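Visual odometry loses track over patterned tablecloth, fine everywhere else

Posted in Perception and State Estimation, October 20, 2021

Watimel

I'm running monocular-inertial SLAM offline on wrist-view recordings from a hand-held gripper. Tabletop sorting task, fisheye lens, IMU on the same board. Most sessions come out with a clean trajectory. One group of sessions does not: 186 recordings, of which 11 produce a full trajectory. The rest initialize, track for a while, then either drop out or jump sideways and carry on as if nothing happened. The sideways jumps worry me more, since my filter on tracking status passes them.

Already tried: more features per image (300 up to 700), a lower corner threshold, recalibrating camera to IMU. The fingers are masked. Time offset between the streams was checked on a separate sequence and is fine. The mapping pass was recorded before the demonstrations and the demonstrations are localized against that map.

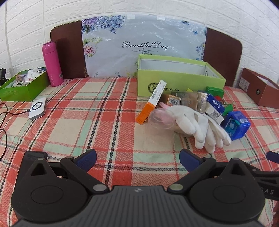 My question is whether this is a feature matching problem or a map problem, and what to change first. Feature count is high in the bad sessions, higher than in the good ones, so I assumed texture was not the issue. The plaid cloth takes up most of the view and nearly all the keypoints land on it. The wall behind has a raised brick pattern and gets a few along the joints. I would like to keep the existing recordings if possible.

kolley_dev

Add more light and lower the exposure. Motion blur kills tracking. Also try a different SLAM package.

Khamphan

It's matching. Count is the wrong number to look at. A plaid gives you the same corner at every crossing of the bands, and the descriptors are near enough identical that the ratio test throws most of them out. What survives can agree on a shift of one pattern period. RANSAC sees a consistent set of matches and accepts it. Check your jumps: if their size clusters at the repeat distance of the cloth, you have your answer. The brick wall can do the same thing, only with fewer points.

For the recordings you have:

Cap features per grid cell so the cloth can't use up the whole budget. Raising the total made it worse.

Tighten the search radius around the IMU-predicted position. It must be less than half the pattern period in pixels at your working height.

Keep the points on the cartons and on the Beautiful Day sheet at the back. Printed text and flowers are distinctive. Be careful with the sheet, though. It's glossy and wrinkled, and glare moves with the camera, so reject points with high reprojection error over a few keyframes.

Mask the whole gripper, housings included. Masking only the fingers leaves plenty of edges that are static in the image. If a second gripper comes into view, mask that as well.

Don't put points on the objects into the map if they get moved during the demonstration.

For new recordings, use a plain cloth with a few fiducial tags taped at the borders.

Watimel

Jump sizes do cluster, at one band spacing and a smaller group at two. Grid cap and the tighter radius are in and I'm rerunning the set now. Full gripper mask is next.

likdale_robotics

Same trouble with a checked floor on a mobile base. We also compared each visual update with the preintegrated IMU translation and dropped it when they disagreed past a fixed gate. It catches the jumps your status filter misses. The gate needs tuning per rig.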